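Just got off the livestream of the regional nuclear safety meeting in Pelden and I am buzzing. Thread, because my family is tired of hearing it from me.

First, the big one: the town signed on to share its emergency plans with Bula, right across the river. Both towns have lived next to the same reactor for decades and until tonight they had separate siren codes. Separate!

From February there will be one siren code for both sides. One long tone means go inside and turn on the radio. I love how simple it is.

The inspectors' report is up too, all 56 pages. I read the whole thing over lunch and it's so readable — plain words, clear maps, even a decent index.
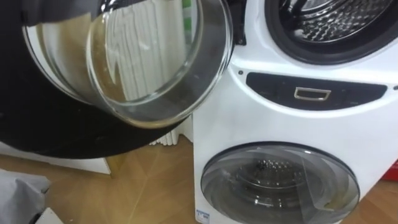
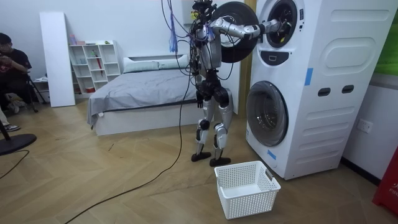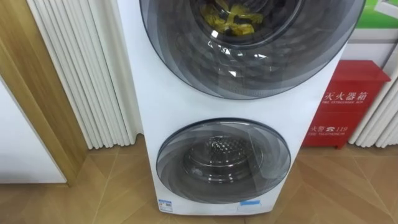 My favorite part is chapter 5, on backup cooling. The old diesel pumps at the Fuden site are getting a second power line, buried this time, coming in from the north. People have been asking for that at every meeting I've been to.

Someone in the chat asked who checks the checkers. Great question! The answer was a review team from outside the region, with its findings posted online within 20 days of each visit.

Iodine tablets: 2330 households in the inner zone get new packs by mail. If you rent, you're included, and you don't have to sign up for anything.

The Dönmez library is putting out printed copies of the report for anyone who doesn't want to read it on a screen. Ask at the front desk.

Still open: evacuation buses for the schools on the Bula side. They ran out of time and it moves to the next session — I'll be watching with snacks and a notebook.

Replies are open if you want page numbers for anything, I have nearly all of it marked up already.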